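Resealing and Storing Opened Bags of Dry Food

By Vilgot Grønli
Last updated Sep 29, 2021

This guide covers flat and gusseted bags of dry food: rice, flour, lentils, crackers, coffee, tea, dried fruit and snacks. It does not cover frozen goods, vacuum packs of meat or cheese, or anything labeled "refrigerate after opening." Follow the package for those.

What you need

Bag clips with a full-width jaw, or flat rubber bands
Scissors
A permanent marker
Masking tape
A dry brush or paper towel
Jars or lidded bins for anything kept longer than a month
A cheap dial hygrometer (optional)

Identify the bag material

The method depends on what the bag is made of. Cut a small piece from the top margin and check it.

Paper, unlined: tears easily in any direction and holds a crease. It slows moisture very little. Move the contents to a jar.

Single-layer clear plastic: stretches before it tears and springs back when folded. It will not hold a fold without a clip.

Laminated film: often shiny or silver on the inside, stiff, and noisy when handled. It is the best of the three as a barrier and can be used for storage as it is, provided the top is cut straight and closed properly.

Open the bag correctly

Most poor seals start with a bad opening. A bag pulled apart at the back seam cannot be closed again with a fold. Cut straight across, just under the factory seal, and leave as much margin above the contents as possible. If the bag has a tear notch, check where the zipper is before tearing. On some bags the notch sits too low, and the tear runs through the zipper track.

Close the bag

1. Stand the bag upright and tap the base on the table until the contents settle.
2. Wipe the inside of the top margin with a dry brush or paper towel. Flour and sugar in a zipper track will keep it from locking.
3. Lay the bag flat. Press from the bottom toward the opening to push out air. Do not press hard on chips or crackers.
4. Pinch the top edge together along its full width. 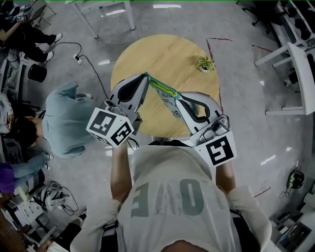 Flat bag gripped along its top edge.

5. Fold the edge down by the width of a finger and crease it. Repeat until the fold reaches the contents, with a minimum of three turns.
6. Clip across the whole fold. If the clip is narrower than the bag, fold the two corners in first – a gap at either corner undoes the rest of the work.
7. Turn the bag on its side and squeeze lightly. If you hear or feel air escaping, open the fold and start again from step 3.

For zipper bags, close the zipper from one side to the other, then run a thumbnail back along it. Fold and clip above the zipper as well if there is room.

Choosing a clip

The long hinged type, such as the Clomix 377, gives even pressure across a wide fold and suits laminated film. Spring clips with short jaws (the small Öberg ones, or ordinary clothespins) are adequate for narrow bags only. Rod-and-sleeve closures seal well but are slow to put on, and the sleeve tends to crack after a year or two of daily use.

When to use a jar instead

Transfer the contents if any of the following applies:

The bag is unlined paper.
The bag has a puncture or a split seam.
You have had pantry moths or weevils in the past year.
The food will be kept more than a month after opening.

A 32-ounce jar takes most of what is left in a bag of rice or lentils after the first use. Lasitton jars with the flat gasket are easier to clean than the Kumden swing-top, although both seal adequately. Cut the cooking instructions and date panel from the bag and tape them to the jar.

Labeling

Write the opening date on masking tape, not on the bag. Tape can be moved when the fold gets lower. Month and year are enough for grains, so "opened January" plus the year will do. For nuts and whole-grain flour, write the day too.

Storage conditions

Keep bags off the floor and away from the stove, the dishwasher and any wall with a hot water pipe behind it. I aim for a relative humidity below 40 percent inside the cabinet – a hygrometer left overnight with the door closed gives a usable reading.

Troubleshooting

Crackers go soft within days: check the corners of the fold first, then look for pinholes by holding the empty bag up to a lamp.

Zipper pops open: the bag is too full or there is powder in the track. Brush it out, remove some of the contents and close it again.

Fold springs back: the film is too elastic to crease. Use a wider clip or put the bag inside a second one.

Brown sugar hardens: air is getting in. Change to a jar with a gasket.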